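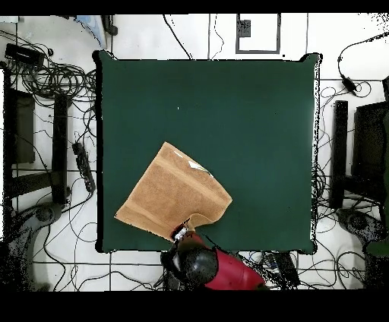
Resta Towels – Frequently Asked Questions

How should I fold a hand towel so that it fits the shelf?
Lay it flat on a table and smooth it with your palm. Fold it in half, then bring the two long sides to the middle. Fold once more. The label should finish on the inside. If your shelf is narrow, you can roll the towel after the second step.

Do I need to wash new towels before I use them?
Yes, please wash them one time before the first use. Terry cloth from the factory has a finish which keeps it from taking up water well. Use half of your normal detergent and no softener.

Can I put different colors in the same wash?
Tan and other light browns can go together. Please keep stronger colors separate for the first washes.

My towel became hard. What can I do?
Most often it is too much detergent or hard water. Run it again with detergent left out – only water – and shake it well before you hang it.

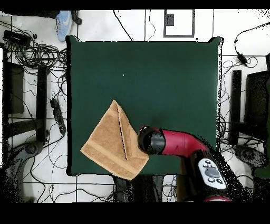
Grasau, December 29, 2019

We have updated the answers on folding and on labels. Orders from the Wateo line are now sent from the same address as all others, and the return period stays at 12 days.

Is it better to fold corner to corner?
For storing, no. A triangle looks nice on a guest bed, but it slides in a pile and the point hangs over the shelf. We recommend it only for display. Put the fold line straight across the diagonal and press it with your hand.

May I cut off the label?
You may. Cut the stitches from the back with small scissors and do not pull, or the loops of the border can come out with it. For an exchange we need the label still sewn in.

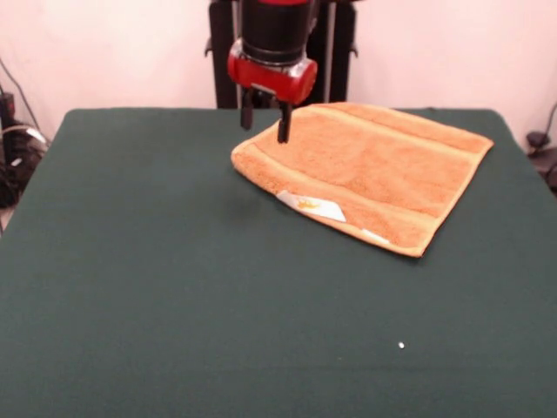 Ajith Gowda wrote to us that he leaves the labels on and uses them to find the same corner each time, and that his pile became much straighter after this. He also asks for a hanging loop on the Stüber size. We are planning this for June.

How many towels fit in one storage box?
The large box holds 12 hand towels folded as above, or five bath towels.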